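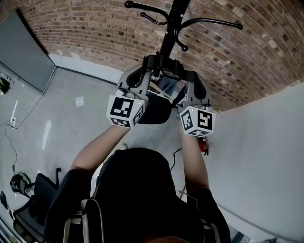

一、进门

尼塔尔（Nitar）毛毡厂每年三月开放一天，今年是星期四。我们一行四人坐早班车过去，下车后沿河走了二十分钟。厂门很窄，旁边挂着一块手写的时间表：上午九点半一场，下午两点一场，每场一个半小时。票价便宜，含一杯茶。

大衣和背包都要存在门厅。黑色衣帽架顶上是弯钩，钩头带小圆球，厚呢大衣挂上去领子不会顶出尖角。织物厂的人对这种事比较在意，领我们参观的盖佐（Géza Deák）看见有人把羊毛外套搭在椅背上，马上请他重新挂好。

二、原料间

羊毛按产地和粗细分堆，标签写在硬纸片上。这里只做两种毡：一种给帽厂，毛细，密度高；另一种做鞋垫和门垫，可以掺粗毛。盖佐让大家各抓一把比较，粗毛扎手，油脂味也重得多。

洗毛用的是河水，先沉淀再过滤。去年全年收进原毛3,913公斤，洗完以后损失不小，具体比例他没有说。田村（Yae Tamura）问为什么不直接买洗好的毛，他回答说试过一年，毡缩得不均匀，后来又改了回来。

三、梳毛与制毡

梳毛机是上世纪六十年代的旧机器，滚筒上的针布换过多次，机架没动过。开机之后说话基本听不见，讲解都放在开机之前。毛从一头喂进去，另一头出来一层薄网，工人把薄网一层一层横竖交错铺好。做帽坯的铺得薄，做门垫的要铺很厚。

制毡车间又热又潮，地面湿滑，进去要换胶鞋，鞋码不全，我穿的那双大了两号。热水加肥皂水，反复滚压，一块门垫毡要滚3,000下。机器上有计数器，到数自动停。停下之后由人用手摸边角，不够紧的地方单独再搓。负责这一步的查尔图（Chaltu Tufa）在厂里干了十一年，她摸一遍用不了半分钟。

四、帽坯

二楼是定型间，木模排满两面墙，共378个，最早的一批是建厂时留下的。木模底部刻着尺码和年份，有些已经磨得看不清。帽坯蒸软后套在木模上，用绳子勒出帽檐的位置，晾到第二天再取下。

我原以为染色也在这里做，问了才知道染色早就外包给下游的赫凯罗（Hekero）染坊，厂里只保留本色、灰色和深棕，这三种都是羊毛原来的颜色。想买红的或者绿的，得等秋天那一批。

五、小卖部和交通

小卖部在出口左手边，卖鞋垫、杯垫、茶壶套和有瑕疵的帽坯。瑕疵品很划算，我买的一顶只是帽檐一侧略薄。鞋垫买了两双，回家剪过之后边缘没有散开。只收现金，最近的取款机在车站。

茶在院子里喝，配一块干蛋糕。同行的科琳（Colleen Sandhu）觉得一个半小时偏紧，定型间只停留了十分钟，我也同意。如果主要想看帽子，可以选下午场，下午人少，讲解员会多留一会儿。

回程的公交末班是五点四十，周末停开。每天限100人，提前一周打电话登记，现场不补票。推婴儿车的请注意，二楼只有楼梯，没有电梯。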